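Second week with the Miltimura gripper kit on trial from Lanz. The brochure says it "handles any textile". We'll see - brochures say a lot.
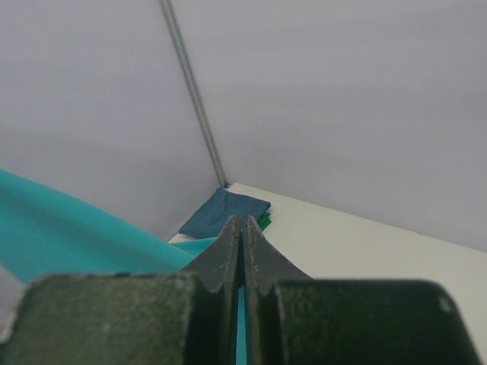

My gripe is the price of spares. A replacement pair of fingers is £17 and the rep was vague on how long they last. Ours have scuffed tips already, though it does have hold of the turquoise cloth.

Setup took 2 evenings, not the 13 minutes promised. Keeping my wallet shut for now.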